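Ferkholm two-arm tidying unit: buyer's review

Our Medevville office budgeted 3000 a month for a trial, setup billed separately. Desjardins quoted 23 working days for delivery. Open carpet suits the unit; check the far wall before signing, as cables and thin tripod legs need a clearance plan.
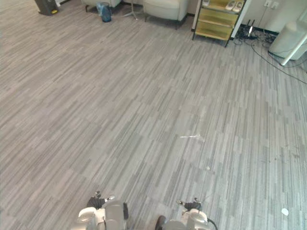 Power draw was within the Nitik meter's limit on a shared circuit. Plan for 15 minutes of calibration per room. The fingers are black and jointed, and a spare set should be in the first order.

Soft goods are the usual test job. Ours was pillows and a leather sofa. 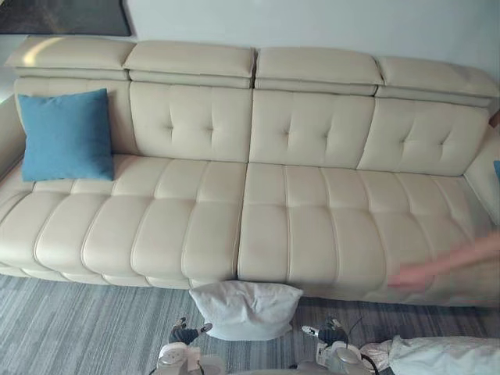
Costs to add

Spare fingers, floor survey, operator training (2 people). Blažena Ondrejka in purchasing also asked for a cable guide at the right wrist.

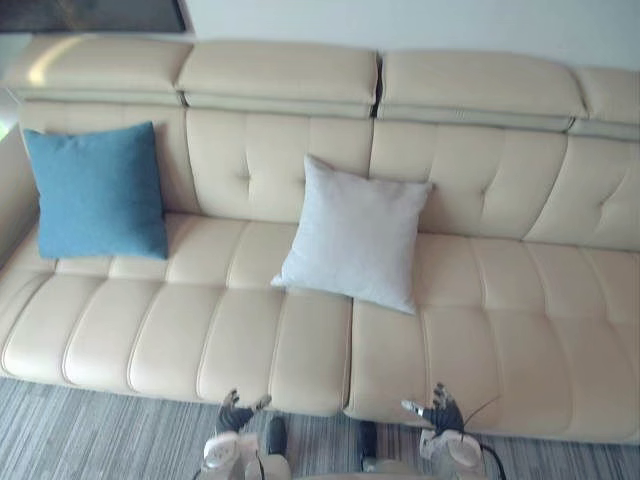
Both grippers at the seat front, blue and pale pillows against the backrest.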